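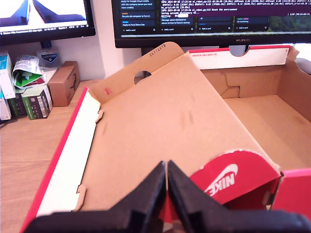

Can a robot arm put a pair of shoes in a box without someone standing next to it?

Sometimes it can, on a clear surface with a box it has handled before, but it still needs a person within reach of the stop button.

Household and Light Shop Chores: Bench Safety Checklist
Render test group, Milen site
Form revised in April

Fill in one form per chore. Mark each item OK, FIX or N/A. A chore with an open FIX in section 1 or 2 does not run. Comments are from the last full review, which covered boxing shoes, folding towels, loading a dish rack and sorting small parts.

1. Work surface

1.1 Surface is level and does not rock when leaned on. OK

1.2 Glass bottles, drinks and spray containers are outside the reach of the arm. FIX
Comment: Reach was marked with the gripper closed. Mark it again with the fingers open and the wrist turned both ways.

1.3 Screens and monitor stands are outside the reach of the arm or behind a guard. FIX
Comment: A home desk rarely has room for this. People have a screen, a plant and a pile of mail on it, and they are not going to clear it every time they want shoes put away. For now, clear it.

1.4 Cables are routed behind the work or taped down. FIX
Comment: A loose cable can move the box, and the arm may not notice that the box has moved.

1.5 Loose paper and packaging removed. OK

2. Arm and gripper

2.1 Stop button tested before the first run of the day. OK

2.2 Fingers checked for cracks, sharp edges and play at the joint. OK
Comment: Replace fingers at 200 hours whether or not they look worn.

2.3 Load is under the limit set for this chore. OK
Comment: Limit is 600 grams. Weigh one shoe, not the pair, as the arm lifts one at a time.

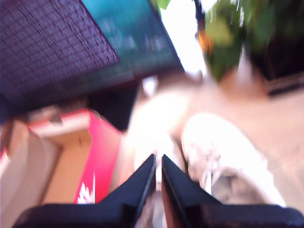
2.4 Wrist speed is capped when the arm swings away from the work. FIX
Comment: The cap applied to the lift and the placement but had been left off the return move. Operators lean in at that point to straighten the box, so the return is where a hand is most likely to be hit.

2.5 Floor on all sides is clear for the operator to step back. OK

3. The chore itself

3.1 Box or bin is open and will stay open. FIX
Comment: Attached lids are still the hard part. A cardboard lid springs back, hides the inside of the box and catches on the fingertips. A person pushes it aside without thinking. Drirkach runs its shoe trials with the lid folded under, and we have done the same. Note it on the form, so that a good score is not read as a score for the full job.

3.2 Items start in the positions listed on the task card. OK
Comment: With shoes on their soles, the arm boxed the pair in 31 of 40 tries. We stopped the set with shoes on their sides early.

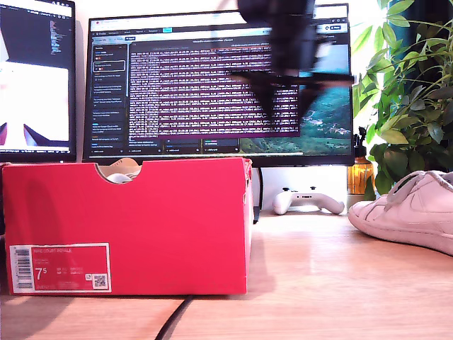 3.3 Task card also lists positions the arm has not been trained on. FIX
Comment: Add at least two. At home, shoes will be wherever they were kicked off.

3.4 Laces tucked in. OK
Comment: A long lace can wrap around a finger. Tucking it in is a person's job at present.

3.5 Failed grasps end in a stop after the third try. OK

3.6 Operator knows which failures to leave alone and which to step in on. FIX
Comment: Two operators gave different answers about a shoe jammed against the box wall. The rule is to stop the arm first, then reach in.
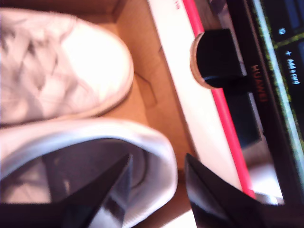 Ilse Varnholt
Bench Safety Lead, Render

4. Result

Items checked across the four chores: 104
Shoe boxing: may run with an operator present once the items above are closed
Towel folding: may run with an operator present
Dish rack: plastic only
Small parts sorting: may run behind the Tan guard with the door shut

None of the four is cleared to run in an empty room. Sorting is the closest, and its parts arrive in a tray made for the arm. Recheck 1.2, 1.4 and 2.4 before the next shoe session and attach the new reach drawing to this form.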